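Three months with the Hapeta two-arm recording kit

Posted 8/21/23 by Maxine Tautahi

I promised a few of you on the mailing list that I would write up the Hapeta kit once we had put some real hours on it, and then I kept putting it off because every week it did something new that changed my mind. It has settled down now, and so have I, so let me get my thoughts in order.

For anyone who hasn't followed along, we're a small team at Sunent and our job this year is tidying. We want a two-armed machine that can walk into a room after people have been in it (well, roll in) and put the trash where trash goes. We're teaching it by example, so somebody drives the arms by hand while the software writes down everything the cameras see and everything the joints do, and later the learning side chews on all of it. The Hapeta kit is the piece in the middle: the pair of hand controllers, the recording box, and the desktop program that sorts and labels each run. The arms themselves we already had, and I won't be reviewing those.

Setup took me most of an afternoon, and I'm slow, so take that as a generous upper limit. The controllers are light, which my shoulders thank them for, and the grip triggers have a lovely soft travel so you can close on a tissue without mashing it. We had a Bernitz set before this one and I used to go home with sore thumbs every night! The cables on the controllers could be a foot longer. I ended up moving my chair a good deal closer than I like. 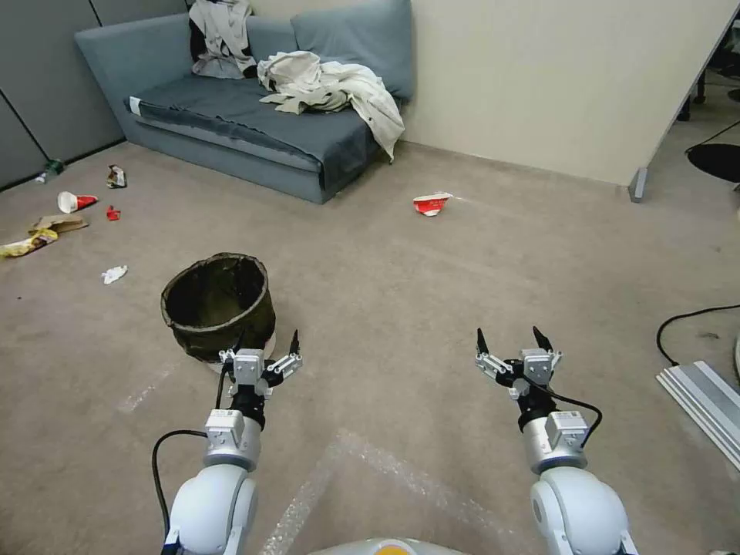
Where the kit really won me over is in the reset between runs. If you've never gathered this kind of data you may not realize how much of the day goes into messing the room up again, and messing it up differently, which is harder than it sounds because people are terribly neat about being messy. I have a habit of lining cups up and didn't know it until I watched a week of my own recordings. The program has a little side panel that shows the starting view of your last several runs next to the live one, and it's such a simple thing, but I can glance over and see that I've put a cup in the same spot twice. I move it, I press the pedal, off we go.

The foot pedal deserves its own paragraph. One press starts a run, one press ends it, and a long press throws it away. I was sure I'd be throwing away good runs by accident, and I did it once, on the second day, and never again. There's a gentle chime for each one, low for start and high for stop, and you can turn it down. I leave it on because I like the company.

Now the numbers, because I know some of you scroll straight to them. We have 1,954 runs saved. Of those, 303 are marked as recoveries, meaning the driver dropped something or missed a grab and then fixed it, and I'm fondest of those. A learner that has only ever seen perfect pickups has no idea what to do when a wrapper slides out of its fingers. The program lets you tag a recovery with a thumb button while you're driving, so you don't have to go hunting for the moment later. The old way, I'd have a notepad on my knee and half of what I wrote on it made no sense by evening.

My complaints are mostly about the software. Exporting is slow, and it doesn't show how far along it is, so you sit there wondering whether to get coffee. The label editor forgets your column widths every time you close it. And there's a bug where, if you rename a task partway through a session, the earlier runs keep the old name and you end up with two folders. I wrote to support and got a kind reply the next morning, with a fix promised for November, so I'll let you know. The manual is thin, too, and the chapter on time syncing reads as if two people wrote alternate sentences.

I also tried the Trirnix add-on that is supposed to score each run for smoothness. I wanted to love it. It gave 69 out of a possible 90 to a run where I sneezed and swung an arm sideways, and a lower score to one of the nicest, calmest pickups I've ever driven, so I've switched it off for now and gone back to trusting my eyes.
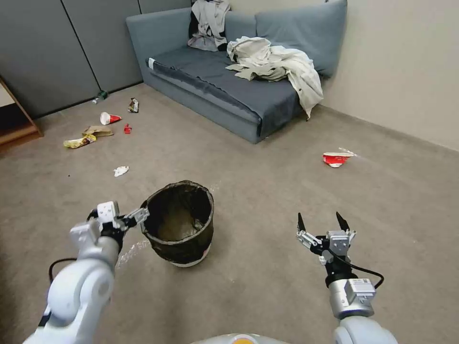

Should the clumsy runs be deleted before training?
Keep the ones where the driver recovers and finishes the job, and tag them so they can be weighted or left out later. Runs that were given up halfway are better stored in a separate folder, apart from the finished ones.

A word on comfort, since several of you asked. I can drive for a good stretch before my wrists want a rest, and I do better with my elbows on the chair arms. The controllers come with two sizes of strap. I use the small one and it still has room to spare, so if you have little hands like mine you may want to add a bit of padding. They wipe clean easily.

Would I buy it again? I would, with the longer cables if they ever sell them. If your work is one arm at a bench, picking up one kind of part all day, it's probably more kit than you need and the money would be better spent on a second camera. For two arms and a whole floor to tidy, I've been very happy with it, slow exports and all. I'll add a note under this post after the November update comes through and I've had a chance to try renaming a task again.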